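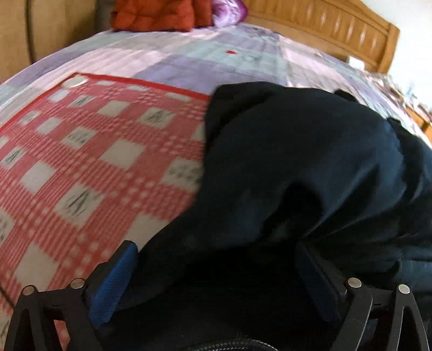 Reading time: 2 min

1/ Rewrote the grasp planner in Vatimia. It used to pick the highest point on the cloth. Now it scores folds.

2/ Dark navy is still the worst case for segmentation. Creases go near black and the mask splits. Up to 21 fragments per garment. 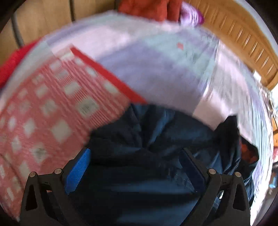

3/ Next: blur. Frames over the threshold get dropped before pose estimation. Window is 6 frames.

Comments

Loukia Gavalas: Is the threshold fixed?

Vangelis Pappas: Same mask problem here with black socks.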